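Home | News | Facilities | Newsletter archive | Contact

Small parts storage: new arrangements at Kotley

Members of staff are advised that the storage of small parts and stationery at the Kotley workshop has been reorganised following the review carried out by Abbas Kordestani and Ayten Karaca. The review recorded 67 separate tins, jars and envelopes in use across the benches, many of them unlabelled. Some 40 of these have now been withdrawn and their contents sorted.

Fixings, fuses and connectors will in future be kept in portable drawer cases, of which 11 have been purchased. Each bench will be allocated one case. Cases may be carried between rooms during the working day but should be returned to their own bench by the evening. Larger items remain in the main store, and requests for these should continue to be made to Mohsin Dogar in writing.

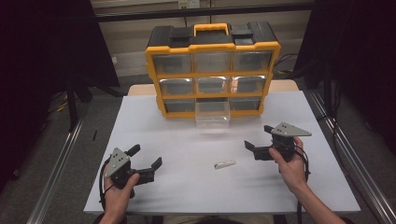

Labelling of the drawers will be undertaken bench by bench, and staff are asked not to fill a case until its labels have been issued. The layout is the same for every bench: three rows of three, with a carrying handle on the top. The clear fronts allow the contents to be checked without opening each drawer, and a drawer can be drawn out onto the table when small pieces are being sorted. Loose items left on the worktop should be put away in the appropriate drawer at the end of each session.

Suggestions for the wording of labels should reach Ayten Karaca before the Fitzgerald building reopens in August.

Shares: 2 | Comments: 0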